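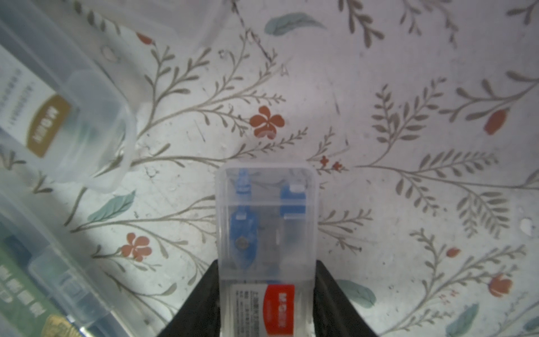
Attachment 1: the small M&G box with the blue parts inside, next to two larger clear boxes

Ticket subject: Labels and refill list do not match for small clear boxes
Product: Murneo home inventory, label sheet add-on
Opened: 6/23/18
Status: Waiting for customer
Priority: Normal

Customer message
Hello. I use Murneo to keep a list of the stationery for our study room. Since the update in April I have a problem with the small clear boxes. When I search for "M&G" the program shows me only one entry, and all boxes of this brand are put together under it. I need them separate. The small box has blue plastic parts in it and I want it on the desk shelf. The bigger ones belong in the drawer.

The printed label on the small box is in Chinese and the letters are very small, so I typed only the brand name in the title field. Maybe this was my mistake. I also tried to add my own Shezi stickers on the lid, but the printer gives a blank strip at the end of each sheet.

What I tried already:
- closed the program and opened it again, 2 times
- deleted the entry and made a new one, same result
- changed the sticker height to 60, the blank strip is still there
- exported the list and imported it again – this lost my notes for the drawer

My list has some 900 entries, so I do not want to start from zero.

Reply from Breltia support
Thank you for the clear message and the photo. Entries with exactly the same title are merged after the update. Please open the entry, choose "Split", and give each box its own title, for example "M&G small, blue parts". You can leave the Chinese text out, the search does not need it.

For the blank strip, please check that the sheet type is Shezi and not Brallia. The update sets it back to Brallia on some computers.

Customer reply
Split works, thank you. I have now separate entries and the small box is shown on the desk shelf. The sheet type was really Brallia. I changed it and the stickers come out complete.

The notes for the drawer are still missing. Is there a backup from before the import?

Reply from Breltia support
Yes, look in Settings, then Backups. Please restore only the notes, otherwise the split entries will be merged again. We keep the ticket open until you write to us.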